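About Imell

Hi! I started Imell to answer one question I kept hearing from small repair shops: which gripper should I buy? We try them out on real jobs, mostly old desktop PCs, and write up what we find. 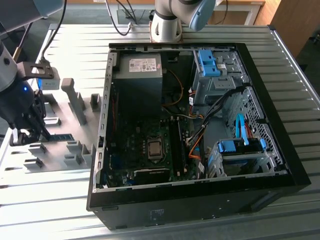
A green memory module in the gripper, next to an open tower

Memory is my favorite test - small, thin and fussy. I put the Cunero and Drotier fingers through the same 15 tasks, and I'm picky about wrist cameras too, especially with cables in the way. 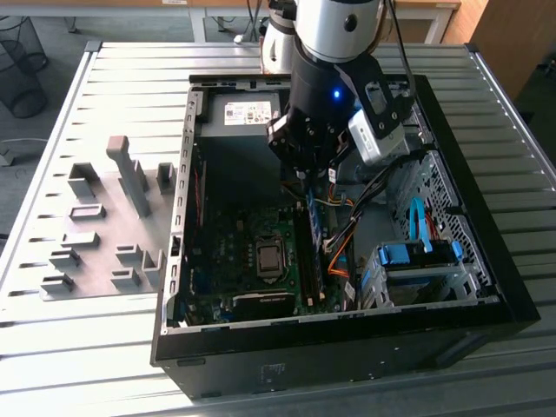
Want to send us a gripper?

Please do! Allow six weeks for a write-up.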